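Can a Machine Put the Dishes Away Yet?
Final project report, Household Tasks group

Our project began with an argument over a sink. Two of us share an apartment where the dishes pile up by Thursday, and one evening we got to wondering why a person can buy a machine that washes the dishes but still can't buy one that will pick them up and put them where they belong. We had all seen the videos of robots folding shirts and pouring coffee, and we wanted to know how much of that would hold up in an ordinary kitchen with ordinary cups. So when it came time to choose a topic, we asked if we could spend the semester on one small chore and look at it as closely as we could.

We settled on the dish rack. It sounds like a very modest goal (our families certainly thought so!), but we chose it after reading a good deal and visiting the teaching lab at Brestau, where the staff were patient with us and our long list of questions. They told us early on that the chores people find boring are often the ones machines find hardest, and by April we believed them completely.

What makes a rack difficult

A rack is mostly empty space. A person looks at one and sees places for things to go, but a camera has to sort out thin wires, the gaps between them, whatever lies behind, and the shadows on top of all that. Then there is the cup. Plastic cups are light, and a small push from the side is enough to roll one or tip it over. Some are slightly see-through as well, so their edges are harder to find. We came to feel quite sorry for any computer asked to deal with all of this at once.

We kept the work surface plain, with brown paper laid down so that the white wires would stand out, and we kept to plastic cups so that we could afford our mistakes. The arm was driven with the Rarow control program, which the lab already uses for its beginner classes, and each attempt was started from the same resting position. 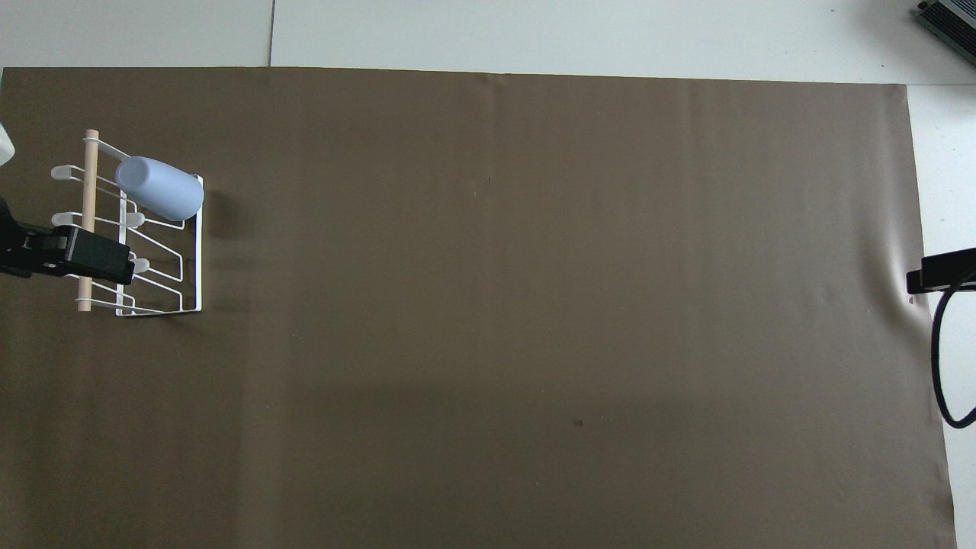 Figure 1. The gripper at the rack, with a plastic cup lying on its side across the upper wires.

We made 40 attempts in all, split between two ways of working. In the first, one of us steered the arm by hand from a controller. In the second, the arm repeated a set of motions it had learned from those hand-steered runs. We called an attempt a success if the cup ended up resting on the rack and stayed there after the gripper let go and moved away. We didn't ask for the cup to be upside down, or in any particular slot, and we admit that a fussy roommate would have been a tougher judge than we were.

What we found

Steering by hand went better than we had feared, once we had practiced. The slow part was the last inch or so, where the gripper has to get in among the wires without catching on one. Our fastest hand-steered attempt took 90 seconds. Any of us could do the same job with our own fingers in the time it takes to say so, and we tried to keep that in mind whenever we got too excited.

On its own, the arm succeeded in 7 attempts, and we cheered for every one of them. The failures were more instructive. Most came from the cup being set down a little differently from the way it had been during practice, so that the arm reached politely for a spot where the cup wasn't. A few came from the rack shifting when it was bumped. A person would steady it with the other hand without thinking, and we hadn't understood how much work that other hand does until we had to manage without it.

Would it help at home?

Our answer is a hopeful "not yet." We think a shop or cafeteria might get some use out of such a machine sooner than a family would, especially one where the cups are all the same and the rack is bolted down. At home there are mugs with odd handles, a lid nobody can match, a wet sponge in the way, and somebody reaching over for a spoon. We would have liked to try two cups at a time, and a rack fixed to the table, and we hope next year's group will take that up. Our notes and practice runs are in the cabinet at Brestau for whoever wants them.

Related project reports
Sorting Socks by Color: A First Try
Drirnonetti Bakery: Could a Machine Stack the Trays?
Wiping a Table with the Sastry Arm
How Long Does It Take to Load a Dishwasher?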